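¡Ya hay calendario para la Copa Zavville de esports! Arranca en mayo con 24 equipos repartidos en 8 grupos de tres, y el Uren Gaming defiende título en el grupo más duro – le han tocado Aigner y los debutantes de Bernley. 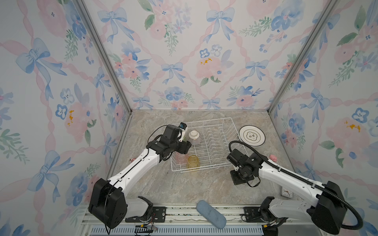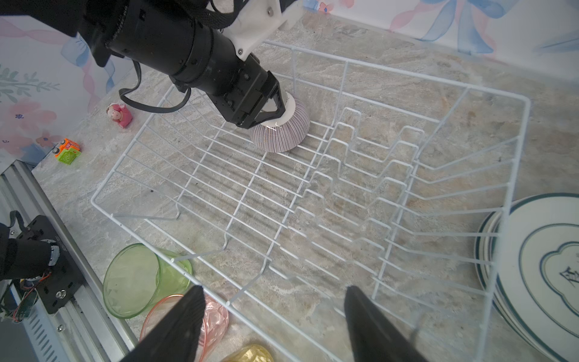
Según un seguidor del Bernley, el sorteo no podía ser mejor: prefiere medirse al campeón el primer día que esperarlo en semifinales. Habrá 52 partidas en total, todas en directo y gratis, y las entradas para la final salen el lunes a mediodía. ¡Qué ganas!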